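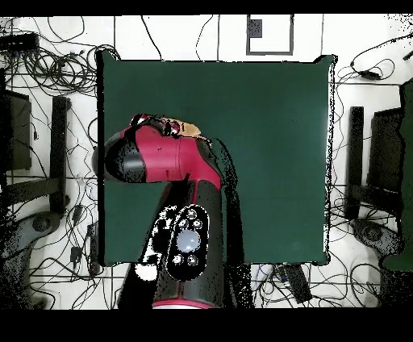

Which finish do we keep for the green table top? The matte one, in the same green, with the black edging left as it is.

Friday, October 31, 2025
Orysia Hrynyshyn
2 min read

Gloss sample from Bradutow came back and I don't like it. It shows every wipe mark under the strip lights and Panya says it glares when she's reading a rule. Sent it back with Ozan.

Edging: Firdevs wants to replace the lot. I'd do the right side and the lower right corner first and see how that wears. Millwood quoted for 4 lengths, we need 2. Have asked again.

Cleaning stays as before, damp cloth, no solvent. Somebody used the blue spray in June and it took a week to stop feeling tacky.

To do: ring Millwood on the short order, find the offcut of green for a colour match, label the spare tin.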